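Kulel Folding Screen, Five Panels, Woven Beige and Tan

I've been selling these since October and I still get the same question every week: is it real weaving or a print? It's woven! You can feel the little brown dashes with your fingertips, row after row of them, and the light wooden frames around each panel are sanded smooth enough that I haven't had a splinter yet (my old screen got me plenty).

I first bought one for myself, for the stall. I sell odds and ends, you know the type, green packets by the boxful, canned stuff, razors, paper cups, whatever came in that week, and I was so tired of customers looking past my table at a pile of empty cartons. So I threw a dark teal cloth over the table, stood the screen up behind it and angled the two end panels forward. Big difference! The tan sits back quietly and the colors on the packaging do the shouting.

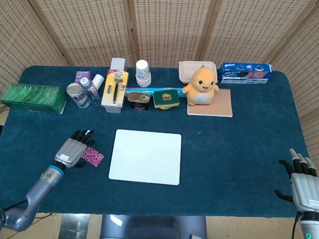

Setting it up takes me a minute or so on my own. Open it flat first, then bend the ends in until it stands steady. Please don't try to stand it in a dead straight line, it will go over, and Mulugeta Mersha at the Rweyemamu market will tell you all about his jar of honey. Leave a little slack at the posts too. You'll get a narrow dark gap between some of the panels and that's just how it folds, so if you want a wall with no gaps at all, have a look at the Erkeo solid divider instead. It's heavier and I like it less, but it does the job.

Cleaning is a soft brush and a barely damp cloth. I keep mine folded under the bed with an old sheet around it and the weave has stayed nice and flat.

Price is 3000 for the screen, and the teal table cloth is another 1000 if you'd like the same look. Item number 3394. I have 11 left as of July 12, 2020, and the next batch from Jirnent hasn't got a date yet. Pickup is fine, just message me first so I can dig one out for you.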